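Print this page | E-mail this to a friend

MOSTBRIDGE TOWN F.C. — SUPPORTERS' NEWSLETTER, JANUARY

First away win of the season, and Nyberg wants more

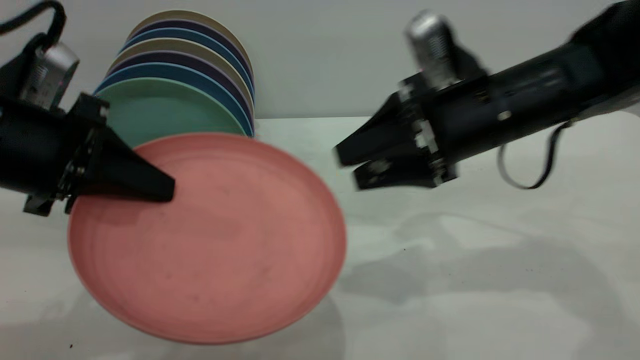 Five months we waited for that. Five months of long bus rides home with nobody talking much, and then Mostbridge go to Warnotberg, worst field in the league, wind straight down it, and win 2-1 with a goal in minute 80. Still can't quite believe I'm typing it.

Quick report for those who couldn't travel. First half was ugly. Warnotberg had most of the ball and did very little with it, we had none of it and did less. Their goal came off a corner, a bad one too, it skidded through everybody and went in off a shin. Joar Isaksson was furious with his defenders and you could hear it from the parking lot.

Second half, different team. Edvin Nyberg made two changes at the break, moved Mohandas Kotian in from the wing and told him to stay close to the center backs. Worked right away. Kotian got the first one himself, low, near post, keeper slow getting down. After that we looked like the home side. Winner was a free kick from the left, headed back across, Kotian again from maybe the easiest distance he'll ever score from. He'll say it was harder than it looked.

Then ten minutes of kicking it anywhere. Isaksson came for one cross he had no business coming for and somehow got a fist on it. Fine. We'll take it.

Nyberg was in a good mood after, for him. "I liked the second half. I didn't like the first half, and I'll be showing them the first half," he said on the way to the bus. Asked about Kotian playing through the middle from now on, he said he'd seen 45 minutes of it and would like to see 45 more. He did go on at some length about the squad being thin, and he's right. Two out with hamstrings, one suspended, and the bench at Warnotberg had three kids on it who were in school that morning. He wants a left back before the window shuts. He has wanted a left back since last summer. The board know this.

Attendence was 711, which is good for up there in January, and our corner made most of the noise. Thanks to everyone who came. The second bus was late leaving and we're sorry about that, the driver had been given the wrong gate. Next time we all meet at the north gate, one place, by 10:30 in the morning, and we leave when it's time to leave.

ON KOTIAN. A word, as there's been grumbling online. Yes he went nine games without a goal. He also ran himself into the ground in every one of them, mostly chasing balls that were never going to reach him — go back and look at the Clivska game if you don't beleive me. He was stuck out wide because we had no one else to put there. Strikers need to be near the goal. Not complicated. Let's give the guy a break, and a song if somebody can find anything that rhymes.

CUP. Clivska at home in the next round. Could have been kinder. They beat us twice last season and their keeper seems to save it all up for us. But they've been shaky away, lost three on the road, and our field is heavy right now which won't suit them. Kickoff is 2 p.m., gates open at 1. Tickets from the office window or at the gate, same price either way. Season tickets do NOT cover the cup, please don't argue with the people at the gate about it, it's been this way forever.

WOMEN'S TEAM. Maj-Britt Amundsen is back in training after the knee. No contact work yet, just running and passing, but she's with the group again and the coaches are pleased. No date on a return and we aren't going to guess at one. The team are third, a game in hand on both sides above them. Next home match follows the men's cup tie, 5 p.m., under the lights. Stay for it. Same ticket gets you in.

ROOF FUND. The raffle and the quiz night put 1000 in the pot between them, which is the best month so far. Kazue Nomura has the list of raffle winners, and there are still prizes not picked up, so check with her at the office if you bought tickets. The roof over the east stand still leaks over rows F and G. Sit somewhere else if it rains.

PROGRAM. We need match reports from the under-16 games. Anyone who goes, a few lines is plenty, names spelled right please. Old programs wanted too, anything from before the new stand.

Training moves to the Dixit field next week while ours gets a rest. Open to watch as usual, park on the street side.

More after the cup game. Bring a scarf, bring a flask — and wear boots, the bank behind the goal is pure mud.

Print this page | E-mail this to a friend

This site uses cookies to remember your settings. By continuing to browse you agree to our use of cookies. OK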